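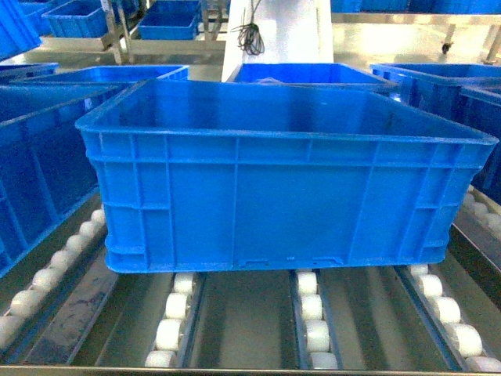
Blue totes on the roller conveyor

Review: Prikano roller conveyor, for our robotics club at Stisthorpe

Had it 16 weeks now, students use it for the tote sorting project. Rollers spin easy, totes track pretty straight even when the kids shove them. Rails pick up grime fast tho - wipe them down. Assembly took a whole afternoon, instructions are awfull, 44 bolts and one tiny diagram. Spare rollers shipped quick from Bundgaard. Loud on a hard floor. Would buy again for next season, maybe the shorter one.

4 out of 5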